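Rencontre avec Yesenia Usuga, la dame aux petites cartes rouges – Le blog de Salville

J'étais venue pour une demi-heure et je suis repartie à la nuit tombée, avec les doigts qui sentaient le flux à souder (et un paquet de biscuits au sésame dans le sac, merci Hülya !). Il faut dire que Yesenia Usuga parle vite, qu'elle s'interrompt pour vous mettre un composant sous le nez, et que je n'ai aucune volonté quand on me propose de toucher à tout.

L'atelier Clisero est au bout de la rue Haute, derrière l'ancienne quincaillerie Cabrera. On y prépare de petits ensembles électriques, surtout des serrures de casiers et des verrous de vitrines, en petites séries. La commande du moment part chez Fokthorpe, 138 verrous à livrer avant les vacances, et c'est pour celle-là que les bacs étaient sortis quand je suis arrivée.

« Au début je travaillais dans des boîtes à chaussures, me raconte Yesenia. J'en avais partout, avec des étiquettes qui se décollaient. Un jour j'ai cherché un connecteur pendant toute une matinée, il était dans la boîte des vis. J'ai commandé les bacs jaunes le soir même. »

Ces bacs, elle en est très fière. Jaune d'œuf chez moi, orange pour Hülya Karakaya, qui travaille avec elle depuis mars et qui n'en démord pas. Sur la grande table blanche, les cartes ont leur bac, les fils ont le leur, et le plateau en inox reste au milieu, avec une feuille de papier au fond. 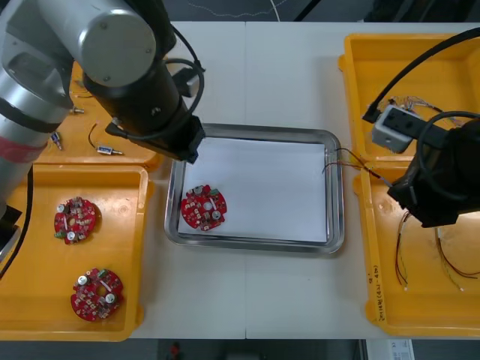
Les cartes rouges à gauche, les fils à droite, et le plateau en inox au centre.

Je lui demande pourquoi le papier. « Pour voir ! Une petite vis sur de l'inox, avec les reflets, vous la perdez. Sur du blanc, non. Et puis je peux écrire dessus. » Elle change la feuille à chaque série et garde les anciennes dans un classeur. J'ai feuilleté, on y trouve des numéros de téléphone, une recette de soupe et le nombre 1026 entouré trois fois, dont elle ne se rappelle plus du tout la signification.

Les cartes, parlons-en. Elles sont rondes, rouges, avec un trou au centre et leurs condensateurs argentés qui dépassent comme de petites boîtes de conserve. J'ai trouvé ça très joli et je l'ai dit, ce qui l'a fait rire. « C'est Efraín qui les a dessinées. Rondes, oui, le boîtier est rond. Il dit que c'est uniquement pour ça, mais moi je pense qu'il aimait bien. » Efraín Palomino était en déplacement le jour de ma visite, je n'ai donc pas pu trancher.

Et les solénoïdes, alors ? J'avoue que je connaissais le mot sans savoir ce qu'il y avait derrière. Elle en a pris un et m'a fait pousser la petite tige avec le doigt. « Vous mettez du courant, la bobine tire. Vous coupez, le ressort ramène. C'est tout. Ma mère m'a demandé si j'avais fait des études pour ça – oui, maman. »
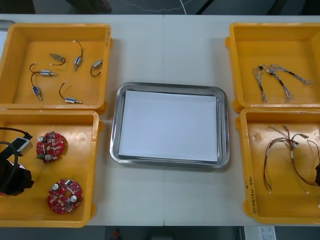

Les solénoïdes dans leur bac, en haut à gauche, chacun avec son fil noir.

Elle les pose en vrac, et là je me suis permis de la taquiner un peu, après tout ce qu'elle venait de me dire sur le rangement. Elle a haussé les épaules. « En vrac mais pas empilés. Si vous les empilez, les fils se prennent les uns dans les autres et vous passez votre vie à démêler. J'en ai reçu 311 d'un coup une fois, dans un seul sac. Rocío a failli démissionner. »

Rocío Flores, interrogée au passage entre deux cartons, confirme : « Je n'ai pas failli, j'avais écrit la lettre. » Elle s'occupe des expéditions et des commandes, et c'est elle qui a imposé que tout ce qui arrive à l'atelier passe d'abord par la table avant d'aller sur les étagères. On vide, on trie, on regarde, et on range ensuite. Yesenia trouvait ça long. Maintenant elle fait pareil chez elle avec les courses, ce qui agace ses enfants.

On a ensuite parlé du geste lui-même, et là elle devient beaucoup plus sérieuse. Il ne faut pas tirer sur le fil, jamais, on prend la pièce par le corps. Le connecteur blanc au bout se branche dans un seul sens et si ça force c'est que c'est à l'envers.
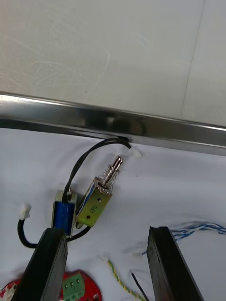 « Les gens pensent que c'est un travail de patience. Moi je ne suis pas patiente du tout, demandez à Hülya ! Mais quand je prépare une série, je mets la radio et je ne pense à rien d'autre. » Elle compte presque 30 minutes pour tout installer avant de commencer, et elle refuse qu'on lui parle pendant ce temps-là. J'ai donc bu mon café sur le pas de la porte avec Marisol Cabrera, la voisine, qui m'a raconté l'histoire de la quincaillerie. Ce sera pour un autre billet.

L'atelier ouvre ses portes aux curieux le dernier week-end de juin 2022, de dix heures à midi. On entre par la cour, la sonnette de la rue ne marche pas.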